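The Road Out of Dilleo
Toàn Võ in Conversation - Audio Set with Printed Transcript

Publisher: Virevberg
Series: Ferkutness Conversations
Format: audio download plus paperback transcript
Running time: 600 minutes
Language: English
Print run: 1,000 copies
Release: Sat 2 May

About this set

Toàn Võ spent his deployment with a truck company at Dilleo, hauling water, fuel and spare parts to the smaller posts in the hills. Years later he wrote a memoir of that time. These recordings were made after the memoir came out, when he agreed to go back over it with an interviewer from Virevberg and talk about the parts he had left short.

The conversations follow the book's order but not its length. The first convoy takes up a page and a half in print and most of an hour here. The long stretch of waiting at the end of the deployment, which reviewers of the memoir skipped over, gets a recording to itself. He also talks about coming home, his first job at a freight yard, and why he waited so long before calling anyone from the company.

Combat is discussed, but this is mainly an account of work: loading, driving, fixing, sleeping in the cab. Listeners looking for a history of the campaign should start with something else. The dates and unit movements are covered only where they help the story along.

What you get

The full audio as MP3 files, one per conversation, with no music under the speech.
A paperback transcript with a short index of places and vehicles.
A fold-out map of the roads between Dilleo and the outlying posts, redrawn from Võ's own notes.
A download code, printed inside the back cover. The code works 6 times, so the files can go on more than one device.

Contents

1. Before the trucks
2. First convoy
3. The mechanics' tent
4. Mail, phones, rumors
5. Waiting
6. The freight yard

About the recording

The interviews were taped in the small studio at Ferkutness, mostly in the mornings. Cuts were made for repeats and for names that families asked to have left out. Those places are marked in the transcript with a row of dots and are silent for one second in the audio. Võ read the transcript before it went to print and corrected the spelling of several villages. Where his correction differs from the memoir, the transcript is the one to trust.

The set contains strong language and descriptions of injury and death. There is a list of the hardest passages, with times, on the page facing the contents.

Ordering

The set ships from our Từ warehouse in a plain card mailer. Libraries and veterans' groups can order on account - please put your group's name in the notes box at checkout. The audio is also sold without the book, but the map is not included with that version. Returns are accepted if the code has not been used.
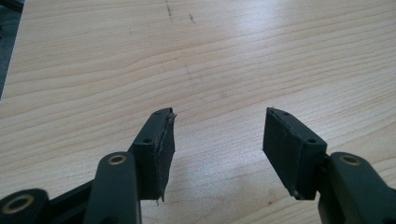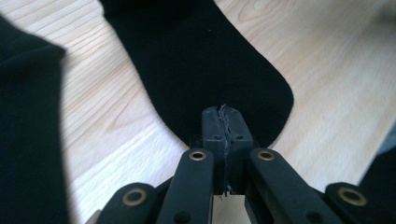
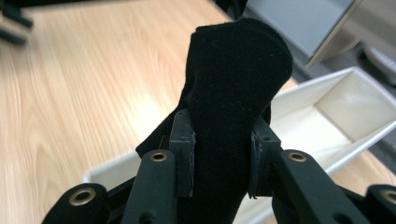 Reader comments

I read the memoir first and wasn't sure I needed this, but the mechanics' tent conversation has a lot that isn't in the book, including how they kept the older trucks running without parts. The index would be better with people's names in it. My brother drove the same kind of truck and he has borrowed the transcript, so I'm listening to Waiting without it.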